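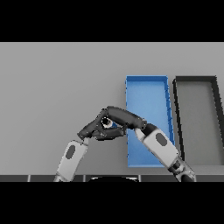
童装与演出服联合选品会 会议纪要

日期：2024-05-16
地点：Kerslake 门店二楼会议室
出席：Toltier 采购组、Nollby 商品组、Kerslake 门店组、Voltix 网店与技术支持组
记录：Kerslake 门店组

开会前照例先喝了一会儿茶。门店组从楼下带了一盘绿豆糕上来，大家边吃边聊了聊各自手头的忙乱，所以正式开始比通知上的时间晚了一点，请没能到场的同事见谅。

一、上次会议纪要的确认

二月那次会议的纪要已经提前发到各组邮箱，现场没有人提出大的修改。Nollby 商品组指出其中一处把“披风”写成了“披肩”，这两样东西在仓库里是分开放的，写错了拣货的同事会找半天，记录人已当场改正，也向大家道个歉。其余内容通过。

二、儿童节及暑期演出服备货

这一项讨论得最久。Toltier 采购组先介绍了今年跟供应商谈下来的情况：幼儿园和小学合唱队的统一服装仍然是大头，家长零散购买的动物连体服、小厨师服、小医生服也比去年问得多。采购组的意思是，合唱服的尺码一定要把大码备足，去年好几个班的孩子长得快，老师报上来的尺码到了试穿那天已经小了，临时调货，两边都着急。

首批合计订货 2350 件，其中合唱服占一半多一点，其余分给角色类服装。门店组对数量没有意见，只是希望角色类不要一次全到，二楼那个小库房实在转不开身，去年纸箱一直堆到楼梯口，顾客上来试衣服都得侧着走。采购组答应分四批到货，头一批以合唱服为主，具体到货安排另发邮件。

Nollby 商品组提到面料的问题。纱裙类的里衬去年收到过几位妈妈的意见，说孩子穿久了脖子和腰那里发痒。商品组已经请供应商换成棉里衬，样衣带到了会上，大家轮流摸了摸，都觉得比以前舒服多了，只是成本略有增加。讨论之后同意更换，零售价暂时不动，等这一季卖完再看。

三、租赁业务

演出服的租赁是去年试着做起来的，原本只想方便附近几所学校，后来连外区的老师也打电话来问。门店组觉得这是好事，同时也有不少琐碎的难处：归还的衣服要清洗、熨烫、补扣子，配件容易丢，尤其是帽子上的羽毛和小熊耳朵的发箍。经过商量，定了这样几条：

押金按套收取，配件单独列在租赁单背面，归还时由租借人和店员一起核对。
每套衣服配一个布袋，布袋上缝好编号，衣服和配件都装在里面，不再用塑料袋。
两次出租之间至少留出四天，用来清洗和晾干，遇到梅雨天再酌情放宽。
污渍严重的先拍照留底，再和租借人沟通，说话客气些，孩子们吃着果汁跳舞，难免的。

租赁单的新样式由门店组起草，发给各组看过之后再付印。

四、网店页面与价格比对

Voltix 网店组汇报说，网店的演出服分类目前是按节日排的，可是顾客搜的时候多半是按角色、按身高来找，常常翻了好几页还没翻到想要的，就去别家了。网店组建议改成按年龄段和角色两种方式并列，节日作为标签保留。大家都赞成，Toltier 采购组还希望能把“亲子同款”单列出来，爸爸妈妈的尺码和孩子的放在同一个页面，省得来回切换。

关于价格，网店组把同类商品在其他平台上的售价做了一张表，有八款我们明显偏高，主要是运费算进去的缘故。讨论中有两种意见，一种主张直接降价，一种主张价格不变、改为满额包邮。最后决定先试满额包邮，下次会上再拿数据来谈，门店价格与网店保持一致，免得老顾客心里不舒服。
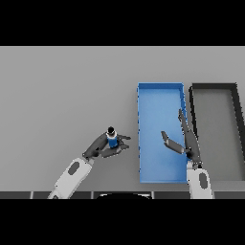 五、尺码表

这件事说了好几回，这次总算定下来。各家供应商的“110 码”长短不一，店员全凭经验告诉家长买大还是买小，新来的同事很难答得上来。Nollby 商品组愿意把在售的款式逐件平铺量一遍，统一写成身长、胸围、裤长，贴在吊牌背面，同时给网店组一份。大家听了都很高兴，也知道这是个费工夫的活儿，门店组表示可以在下午客人少的时候派人过去帮忙。

六、其他事项

试衣间的帘子有一幅挂钩松了，门店组已报修。
有家长反映镜子挂得太高，小朋友只看得见自己的头顶，门店组会把靠窗那面往下挪一挪。
橱窗这一季的主题定为“森林音乐会”，现有的小鹿、松鼠服装都可以用上，不另外采购道具。
去年剩下的南瓜连体服，大家同意留到秋天再卖，现在打折也不合时令。

七、会后待办

Toltier 采购组：确认分批到货安排，和供应商落实棉里衬。
Nollby 商品组：测量在售款式，整理统一尺码表。
Kerslake 门店组：起草新租赁单，缝制布袋编号，调整镜子高度。
Voltix 网店与技术支持组：调整分类页面，上线满额包邮，记录试行期间的订单变化。

下次会议仍在 Kerslake 门店二楼，时间由门店组和各组商量好以后再通知。棉里衬的样衣留在会议室的衣架上，没来得及看的同事可以随时过来看看。剩下的绿豆糕放在茶水间，先到先得。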